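Grama Talks adds second workshop on slides and story

Wednesday, November 23, 2022

Spyros Kokkinos is bringing his presentation workshop back to Urkley in the new year, after the first run filled up. 800 people asked for a seat, he says. The room doesn't hold anywhere near that.
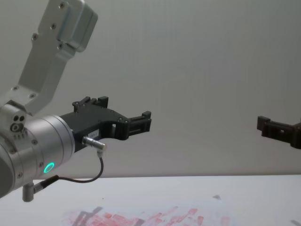 Kokkinos wrote "The Short Deck" with Amna Memon, and the class follows the book pretty closely - one idea per slide, numbers last, no reading aloud. Memon teaches the afternoon part on charts. Bring a talk your working on, even a bad one.

Two sessions planned so far, both at the Grewal building. A third might follow in May if teh speakers can make it.
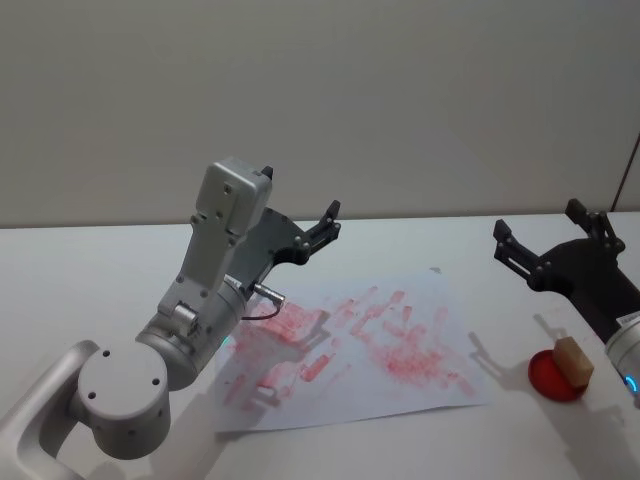 Booking

Seats go on sale Monday through the Grama site. Book is included, lunch isn't. Questions to Aarti Chaudhary at the front desk - mornings only. Anyone still on the old wait list gets first pick, no need to sign up again.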